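Fingers on the Nerkano gripper again. Swapped both blue pads this morning, snugged the two screws at the hinge points -- then cups, glass, mug back in reach.

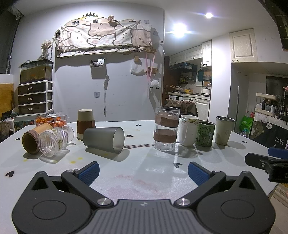
Irkudard wrote back that I should check the pads every 48 hours, and that 271 closes on one set is pushing it. Fair. Mine had done 233.

Still a bit of play on the left finger. Shim maybe? Ordered 10 from Skalport, teh thin ones. More when they come.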